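The boring examples are the ones we need

I have now spent three weeks reading and watching the recordings that people make for learning robots, and I want to defend something which looks like a waste of time. I want to defend the dull recording. I mean the one where a person picks up a cup, puts it down again a little to the left, and nothing interesting happens.

Many people in my field see it differently. At a meeting at Muteck last year, a colleague showed a chart in which every recording got a score for novelty. The ones with a low score were thrown away before training. His argument was that storage costs money and that the model learns nothing from the twentieth cup. I understood the argument and I could not answer it on that day. I have been trying to answer it since.

My first objection is simple. A novelty score does not know what a hand knows. When I fold a towel for the first time, I fold it badly and slowly, and the score likes it very much. When I fold it for the twentieth time, my hand is quiet, I approach from the correct side and I do not correct myself. The score says this is old material. But which of these two should a machine copy? If we keep only the surprising examples, we keep mostly our own mistakes, and we teach the machine to hesitate as we hesitated.

My second objection concerns the places. For a long time the examples came from a laboratory table with a grey cloth and good lamps. Then the tools became small enough to hold in one hand, and people began to record in rooms with furniture in them. I think this was the best decision of the last years, and it was made by the people who do the recording more than by the people who write the papers.
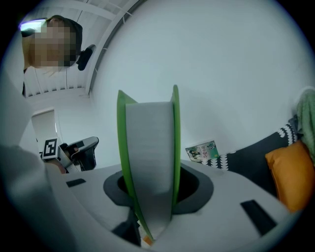
Ingeborg Baumgartner
Sep 28, 2025

A room with a sofa and a cushion is full of things which have no connection with the task. There is a blanket, there is a booklet leaning on the wall, there is a chair which will stand somewhere else next week. The novelty score likes such a room on the first day and is tired of it on the second. I say that the second day is when the room begins to be useful. Only when the same task is done many times among the same things can the model find out that the blanket does not matter.

At Hofstetter, where I worked before, we tried this on a small scale. We had 32 hours of recordings from different homes. One group wanted more homes. The other group, mine, wanted more hours in the homes which we already had. We got permission for 20 hours more in a single flat, and I will not claim that this decided the question, for the test was too small and we changed the gripper in the middle. But the model which had seen the flat for longer made fewer strange movements near the edges of tables. I still think about those edges.

There is a third matter, and it is about the people. Recording is work for the wrists and the neck. When the instruction says "be different every time", a person becomes tired quickly and begins to invent. I have watched somebody pick up a spoon from behind her own back in order to be varied. A person at home does not pick up a spoon in this way, so why should a robot? When the instruction says only "do it as you do it", the person relaxes and after some minutes the movements are honest.

I know what can be said against me. A heap of equal examples makes a lazy model, and the rare cases, the wet glass or the drawer that sticks, must come from somewhere. I agree. Let us collect them, and let us pay more for them. My wish is only that the filter is not put in front of everything. Keep the dull recordings, give them less weight if you must, and decide in October or in a year, when you know what the model was missing. A recording that is deleted cannot be given its weight back.

Comments

Greleo
We run a novelty filter and it halved our training time. Did you compare at equal cost? Hours in one flat are cheap, so the comparison is a bit kind to your side.

Ingeborg Baumgartner
No, we compared at equal hours only. It is a fair point.

tomasz_k
The spoon behind the back, yes. Our instruction sheet had the word "creative" in it. We took it out.

Genine user
What do you do about left-handed people? We have almost none in our set.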